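October
By Anika Haverford

Section 5: Packing the soft stuff

Righto, you've got your cartons folded and your labels written, so now for the fun bit (I do mean that, I love this part!).

1. Stand the carton on a clear, flat surface and fold all the flaps right out.
2. Press the bottom seam with your palm. If it gives, add a second strip of tape.
3. Put the biggest piece in first and let it find its own shape.

Note: don't squash anything down yet, you'll want that room later on.
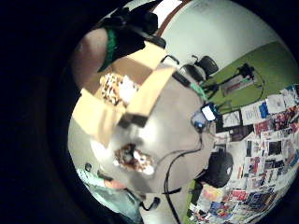
Patterned pieces go in together at our place, and I reckon it saves a heap of hunting at the other end. I keep one in the box and leave its mate sitting just outside until I've worked out how the two will fit – those brown and white mottled ones are a good match, so I'd hate to split them up. Do the same with yours.

4. Bring the second piece in beside the first, then fill the gaps with socks or tea towels.
5. Close the short flaps, then the long ones, and tape across the middle.

Caution: keep your fingers out from under the flaps while you're taping. Card edges sting!

Write the room on two sides of the carton before you start the next one.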